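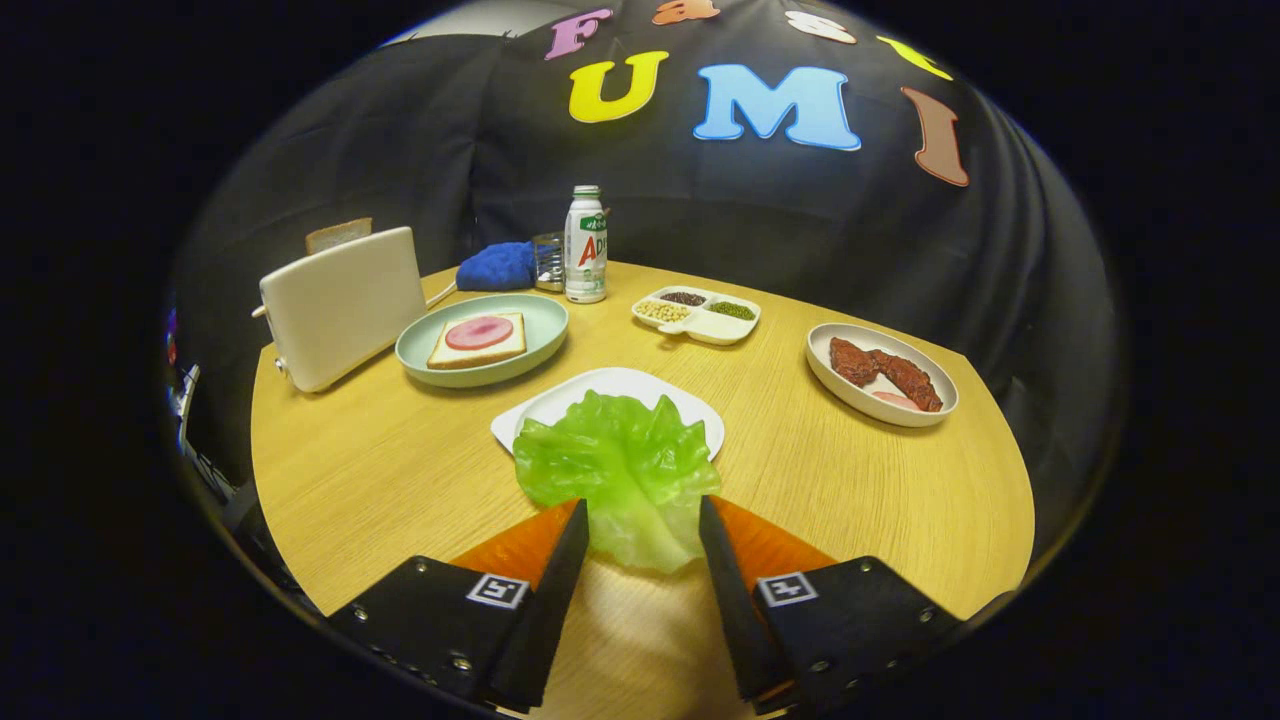 ## 4. What changed on the line

### 4.1 Setting

Rikstead runs a staff kitchen and a small catering arm out of the same building in Jindby. Breakfast plates, lunch boxes, platters for meetings upstairs. Before the trial the assembly bench was people only, two shifts, the early one starting at 5 am. The assembly cell came in during September. Before that, a demonstration period in which kitchen staff used hand-held grippers to show each placement, so the policy could be trained on their own way of doing it. Fieldnotes cover both periods, along with 40 interviews and the shift logs. In all 1519 log entries were coded, 348 of them mentioning the cell directly. The rest are the usual: deliveries, sick calls, the dishwasher.

We keep the two periods apart in what follows. Staff did not always keep them apart when talking to us, and where we could not tell which one was meant the passage was left out of the coding.

### 4.2 Demonstrating as work

Demonstration was booked as training time at first. Staff objected and we think they were right. It is slow work, it needs attention, and it uses up the wrist. One assembler on the early shift: "You're doing the same sandwich all morning but you're not feeding anyone." After the second roster it was logged as production and paid at the same rate.

Leafy items took the most discussion. The parties disagreed about where to grip a leaf. The older hands took it low, by the stem, and let the top fall open over the plate. Newer staff went for the middle. Figure 3 shows the low grip, with an artificial leaf held above a square plate and the toast and ham on a separate plate beyond it. The low grip became the house method, mostly on the say of the people who had been there longest, and it was then taught to new starters by hand as well — a standard that had not existed before anyone needed to show it to a machine.

**Figure 3.** Demonstration of leaf placement with the hand-held gripper. Low grip at the stem. Toaster at left, divided tray of beans behind, meat dish at right.

Practice food was a sore point. Several interviewees said they felt silly plating a leaf that could not be eaten. Others liked it: no waste, no rush, and a mistake cost nothing. Two said both things in the one interview.

### 4.3 Pace and breaks

With the cell running, the bench has a beat. Management at Rikstead set a target of 900 plates per day across cell and bench together, and put the running total on a screen by the pass. Staff hated the screen. It was taken down after three weeks at the request of the union delegate and the number is now read out at handover only.

Breaks changed more than anyone planned for. Before, people went in pairs when the bench was quiet. Now one person has to stay near the cell to clear stops, so breaks are staggered and taken alone. This came up in interviews far more then pace did. "I used to know what was going on with everybody" (late shift, bench). We had no question about breaks in the original guide, added one after the sixth interview.

### 4.4 Who fixes it

Stops are cleared by whoever is closest. Formally this belongs to the supplier, Ovska, whose technician visits on a fixed round. In practice the bench does it: wipe the fingers, reseat the plate, restart. There is no line for this in the job descriptions and no loading for it. The informal skill is uneven, and on the late shift it sits with one person, who is called over from other tasks and described the calls as "a second job inside the first one".

Similar drift, from operating to unpaid upkeep, is reported for warehouse and laundry sites in the Georgiou survey, though the sites there were larger and the supplier was on the premises. We would expect the problem to be worse in a small kitchen, where there is no maintenance crew to pass it to. Our data can't settle it — one site, one supplier.

### 4.5 Judgement that stayed with people

Portioning, anything with an allergy ticket, final look before the plate goes out. These stayed at the bench by agreement. Staff spoke about the final look with some pride, and also as the bit that is now hardest to do well, as plates arrive from the cell evenly spaced and there is less slack to catch up in. Late shift asked for a short buffer shelf between cell and pass. It was approved in principal but had not been fitted when fieldwork closed, so its effect is not covered here. See 5.2 for what was asked for and what was given.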